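Flornlow Arm: Frequently Asked Questions

Flornlow is a bench robot built in a shared workshop for taking apart and refitting old office computers. These are the questions that come in most often through the contact form. If yours is missing, try the build log first.

Is Flornlow a kit I can buy?

No. The arm was bought secondhand and everything bolted to it was made or adapted in the workshop. The drawings and code are free to download from the Cinamano page. There are no plans to sell parts.

What does it do right now?

It picks parts out of a holder and places them in a desktop computer, and it does the same in reverse. Memory and 2.5-inch drives go well. Processors are slower and still need a person standing by with a hand on the stop button.

What did it cost?

$3,418 so far, including the arm. The largest single item after the arm was the gripper and its mount at $772. The total leaves out the computers, which were donated, and membership at the Sowerby workshop, where the robot lives.

How much space does it need?

A sturdy bench and enough clearance that nobody can walk into the arm from behind. The first bench was too light and moved whenever the arm changed direction quickly. The current one is bolted to the floor.
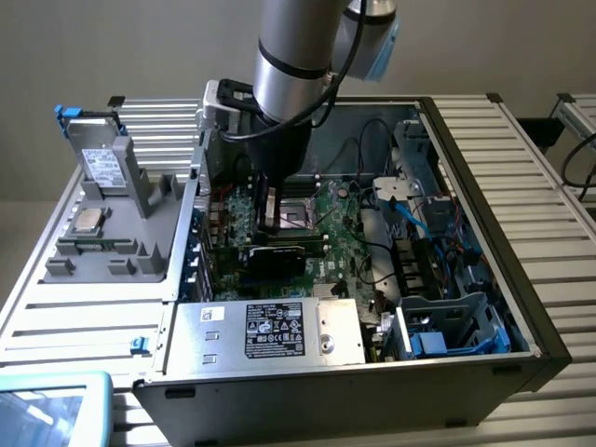 Brelo is the name of the control program, and most questions about it are really about how it knows where things are. The short answer is that it mostly relies on fixed positions. The case lies on its side on the rack, and the drive, the processor and the memory module each have their own place in the gray plastic fixture to the left of it. The drive stands upright and the other two lie flat, so each one has its own approach path saved in the program. A new case model means teaching a new set of positions, which takes most of a Saturday.

Can I run Brelo on a different arm?

Probably, if the arm accepts position commands over a network connection. You will need to rewrite the motion file. The rest of the program does not care which arm it is talking to. One person has it working on a smaller arm and the notes are in the Cinamano downloads.

Does it handle screws?

Not yet. Screws are done by hand before and after a run. A powered driver was tried last winter and stripped too many heads. Another attempt is on the list, but cables come first.

What about cables?

Cables are the main cause of failed runs. They loop across the board and end up in a slightly different place every time, so a saved path that worked in the morning can snag in the afternoon. For now, move them clear by hand and check that the socket is open from above before starting.

How reliable is it?

In the last round of testing, 61 memory modules were placed and 13 of those had to be reseated by hand. The usual fault was one end sitting higher than the other. A softer pad on the gripper fingers has been fitted and the test will be repeated in October.

Is it safe to have in a shared shop?

With rules. The arm runs at reduced speed whenever anyone is near the bench. The stop button is on the front edge and gets tested before each session. No one runs it alone, and it is switched off at the wall afterward.

Do you worry about static?

Yes. The bench is grounded and anyone handling boards wears a wrist strap. Test boards are ones we can afford to lose.

Can I come and see it?

Sowerby is open to visitors on Saturday from 10 a.m. The robot is not always running, so write ahead if that is the only reason for the trip.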